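Intro to Automation, Unit 2 handout
Notes from the Stornberg open day
20 September 2022

Read these before lab. They cover what we saw on the visit to Stornberg, what I want you to remember from it, and a few questions to bring with you. If you missed the bus, borrow somebody's sketches too, because my drawings of the wrist joints are terrible.

First, thank you all for being such a good crowd! You asked so many questions at the two-arm bench that we ran well past our slot, and Iulian Nedelcu, who led our tour, kept going anyway and skipped his coffee.

1. Why two arms?

One arm can pick things up and put them down all day long. Give it a jar with a lid, though, and it needs something to hold the jar still. In a factory that something is usually a fixture, a clamp or a nest cut to the shape of the part. Fixtures are cheap and they don't get tired, but each one fits one part. A second arm is a fixture you can reprogram, and it can also hand things over, turn them around, or steady the far end of something floppy.

The price is coordination. Each arm has its own base and its own idea of where zero is. Before they can share a job, somebody has to work out where one base sits compared with the other. Iulian called this "introducing them to each other," and I'm stealing that for the rest of the semester.

2. The handover

This was my favorite part of the day. A handover sounds like one move, but write it out and you get a whole string of them:

Giver brings the part to the meeting point.
Receiver opens and moves in from the other side.
Receiver closes.
Both hold for a moment.
Giver opens and backs straight out.

Look at the fourth line. For that short time the two arms are joined through the part, and if their positions disagree by even a little, they push against each other. Stiff arms with a stiff part can build up a lot of force that way. Soft finger pads help, and so does letting one arm go a bit limp while the other keeps its position.

The Nornora group runs its handover drill in sets of 100, and they write down every miss with a word or two about the cause. Iulian's advice was to read the misses before you touch the code. Many of us (me included) would have done it the other way around.

3. Meeting point

Where should the two grippers meet? The middle of the table is a good first guess, as both arms can reach it without stretching. An arm that is nearly straight has few ways left to move, and small corrections get awkward. Too close to the base is bad as well, with the elbow folded up and the links in each other's way.

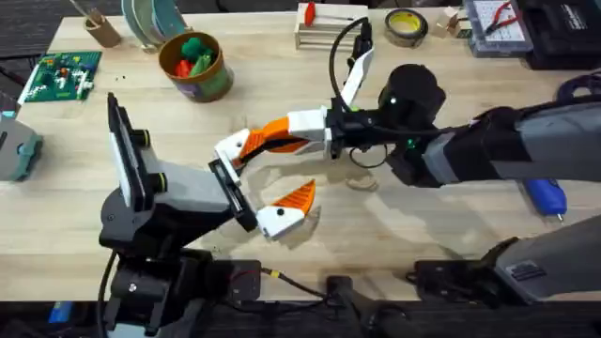
Then there is the question of approach. If both grippers come in along the same line, the fingers want the same space on the part. Turn one wrist and the fingers can cross without bumping. Try it with your own hands and a pencil, really, it takes a minute and you'll feel the problem right away.

4. Speed

Everything at the demo ran slower than people expected, and I heard a few groans. Slow is fine! You can watch what is going on, and you can hit stop in time. Ghiță, the planning tool they showed us on the second screen, lets you set the approach speed apart from the travel speed. We'll do the same in our lab: quick across open space, gentle for the last bit.

For lab

Bring a handover written out as steps, for an object of your choice. Mark which arm is holding at each step and what could go wrong there. Keep it under 200 words.

Also think about these:
How would the receiver know that it has a grip?
What should the giver do if the receiver misses?
Which of your steps could happen at the same time?

The Stusisville workshop has asked us over in January, and there are 7 seats in the van. Sign-up sheet is on my door.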